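Sorting One Bedroom: Clothes, Folding and the Pile That Never Shrinks
Term project report, Home and Everyday Life module
Upendo Rugemalira
27/10/2024

Why I picked this

Everyone else in my group went for kitchens, and I nearly did too, but the thing that really drives me mad at home is clothes. They come off the line, they land on the bed, and then they get moved to another heap so someone can sleep. I wanted to see where the time goes, and whether folding things straight away on the bed was any quicker than my aunt's way, where you carry everything to the big table first.

How I did it

The room is in our rented house in Britutthorpe. I used the bed as the folding surface because it's the only flat space big enough (the bedspread is a bit bouncy, more on that later). I folded 57 items over four sessions and wrote down the time for each lot in a notebook. Dark things went first, then light, then anything with a print on it. I stuck to one folding method, the Manolakis fold from our course handout — sides in, bottom up, then in half again — even when I could see it wasn't going to work.

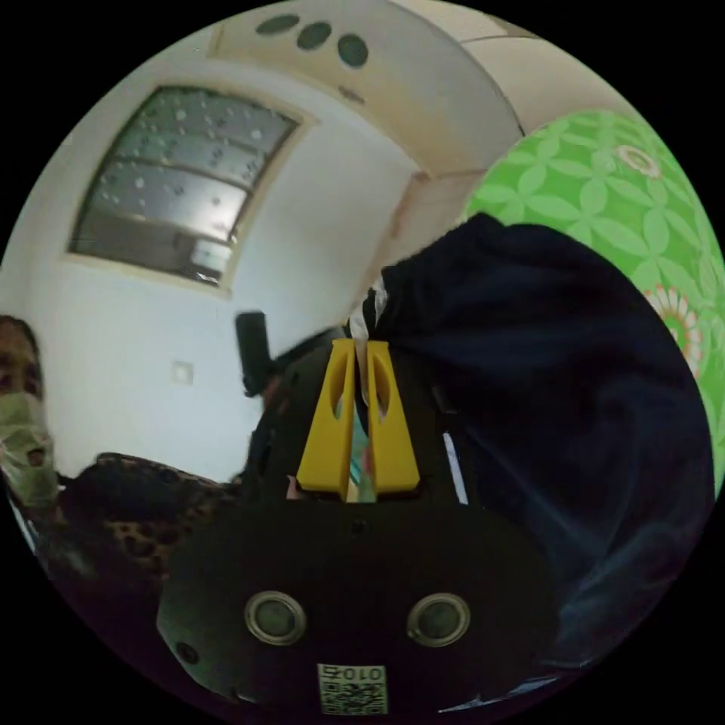
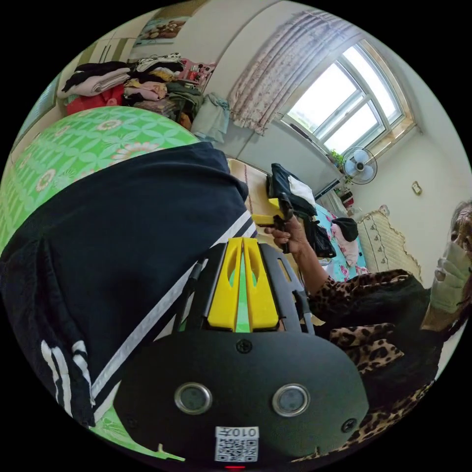 What I found out

Small stuff is easy. T-shirts and pillowcases went so fast that I started making mistakes in my timings! The slow ones were the big soft things in slippery fabric. You get one side neat, reach for the other, and the first side slides open again. I lost seven minutes on a single tracksuit top in the second session and ended up rolling it, so I've left it out of the averages.

The bed itself was a problem too. A soft surface gives way under your hands, so the creases never come out sharp. My aunt's table won on neatness, no question. The bed won on time though, mainly from not walking up and down the passage with an armful of washing.

I also found that a stack gets wobbly much sooner if you put the thick things on top. I'd planned to test this properly in a second room but ran out of time.

What I'd change

I'd ask someone else to do the timing. Stopping to write things down breaks your rhythm. In November I'm going to try again with a folding board and see if the big items behave any better.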